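Livdale Home Notes

Home | Kitchen | Laundry | Desk & Study | Workshop | Tips A–Z | Contact

Desk Drawers: Emptying, Cleaning and Filling Them Again

07/07/2025
By the Livdale household desk

Print this page | E-mail this page

I have a great fondness for desk drawers, and I also know what goes on inside them. Ours at home had got to the point where the bigger one would open only as far as your wrist, because a ruler had turned itself sideways at the back and was holding everything in like a bolt on a garden gate. If yours is anything like that, put the kettle on, give yourself a free afternoon and do the job properly from start to finish. It's a very pleasant job once you get going (far nicer than the oven, at any rate), and you will find at least one thing you've already bought again.

Getting everything out

Start by clearing a patch of floor or spreading an old sheet on the bed. You want somewhere to put the contents that isn't the desktop, because you'll be leaning on the desktop and you'll want to see what you're doing. Then empty one drawer completely before you so much as open the next. I know how tempting it is to have them both out and go rummaging back and forth, but the pens from one get in with the batteries from the other and by teatime you can't remember which pile was which.

If a drawer jams, don't tug at it. Open it as far as it will go, slide a thin wooden spoon or a plastic ruler in flat over the top of the contents, and press down gently while you ease the drawer towards you. Nine times out of ten it's something standing up at the back. If there's another drawer underneath, you can sometimes take that one out and reach up behind. Papers that have gone over the back edge will be lying in the space behind the drawer, so have a feel about in there too. I found a whole book of stamps that way, and a birthday card I'd bought for somebody and never sent.

Cleaning bare wood

Before any water goes near it, get the dust out. A soft brush attachment on the vacuum cleaner does very well for the flat part, and for the corners I use an old pastry brush, which gets right into the groove where the bottom meets the sides. Tip the drawer up over the bin if it lifts out. Pencil shavings, staples and those little paper circles from the hole punch all collect in that groove, and they'll only turn to paste if you go straight in with a damp cloth.
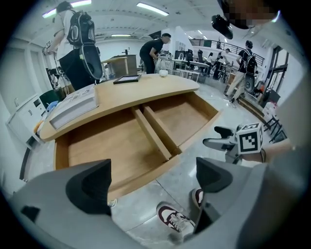
Pale wood is lovely in a drawer because you can find a black paper clip on it from across the room, but it does show every mark, and ink is the worst of them. Go over it with a cloth wrung out in warm water with a small drop of washing-up liquid, then again with a clean damp cloth, then dry it with a tea towel. The cloth should be barely damp. Bare wood drinks water and the fibres lift, and afterwards it feels furry and catches on envelopes. I like to do the sides as well as the bottom while both drawers are standing open and empty, as it's the only time you can get a proper look at them, and I run the cloth down the upright panel between the two while I'm there, for it picks up grey fingermarks you would never otherwise notice. Leave everything pulled out until it's completely dry. Overnight is best if the weather's wet.

For biro, try a clean white rubber first, the ordinary school sort. It takes off more than you'd think. If the mark is still there, fold a bit of very fine sandpaper over a cork and rub lightly with the grain, then brush the dust away. Old sticky tape comes off with a plastic scraper and some patience. For a musty smell I stand a saucer of bicarbonate of soda in the closed drawer for 2 days, and that generally sees to it. If it doesn't, put in a fresh saucer and try again.

Making them run smoothly

Wooden drawers on wooden runners want wax. Take a plain white candle and rub the stub along the bottom edges of the sides and along the runners, push the drawer in and out a few times, and wipe off the crumbs. I've been loyal to a tin of Oláh beeswax for years and it smells wonderful, but a candle end does the same work for nothing! Please don't use cooking oil. It goes gummy in the warm, and by August you'll be hauling at that drawer with both hands.

Metal runners only need the fluff taken off them. An old toothbrush is the thing, or a cotton bud for the narrow ones. If they still grumble, check the screws, which work loose over the years and let the drawer sag to one side.

Lining, or not lining

I go back and forth on this. A liner keeps the ink off and can be thrown away when it's grubby, which is a great comfort in a house with children. On the other hand, a loose sheet of paper slides about and bunches up at the back, and then you're where you started. If you do line, measure the inside of the drawer at the front and at the back, as older desks are seldom square, and cut the paper a whisker small. Leftover wallpaper is good and heavy. Hold it down with a dab of paste in each corner and no more, so that it peels up cleanly when you want to change it.

Thin cork is my favourite for the drawer with the scissors in it. Everything stays put and the drawer goes quiet.

Deciding what goes back

Now for your heap on the sheet. Try every pen on a scrap of paper and throw out the dry ones there and then. I had 23 pens and pencils in my little drawer, and of the pens a good half wouldn't write a word. Batteries go in a small box with a lid, new ones only, and the spent ones go to the recycling point at the shop. Foreign coins, spare keys with no label and chargers for telephones long gone can all wait in one envelope with the month written on the front. If you haven't been to that envelope in a year, you know what to do with it.

The larger drawer should have the larger, flatter things: writing paper, envelopes, the folder of bills you're working through, a pad. The smaller one is for what you pick up every day. Most of us do it the other way about, with all the tiny bits rolling round in the biggest drawer, and it never stays tidy for a week.

For dividers, look in the kitchen before you spend anything. Shallow tins, the trays from boxes of chocolates, a cutlery tray that no longer fits your cupboard, loaf tins even. If you would like something smarter, the Brestosau trays clip together and come in a good many widths, and Deltidwood sells a slotted set that you trim with a small saw. Measure the depth of the drawer as well as the width, and measure it with the drawer shut far enough that you can see how much room there is under the desktop. I once came home with the most beautiful tray and couldn't close the drawer over it.

Keep the front for the things you use most. You open a drawer a hand's width far more often than you open it fully, and whatever sits in that first hand's width ought to be a pen that works, the scissors and the sticky tape.

Keeping it nice

Every few weeks, when you're on the telephone and have one hand free, open the small drawer and take out whatever doesn't belong. Bus tickets, sweet papers, the odd button. Buttons go straight to the sewing box, or you'll be hunting for them when the coat is already on your back. The candle wax will want doing again when you feel the drawer start to drag, and damp weather brings that on sooner than dry.

One more thing about the top of the desk while you're there with a cloth. Lift up whatever lives on it and wipe underneath, and stand cups on a coaster, even the small ones. A ring on light wood can sometimes be coaxed out with a soft cloth and a little of that same beeswax, rubbed along the grain and left for an hour before buffing, though an old one may need two or three goes.

Print this page | E-mail this page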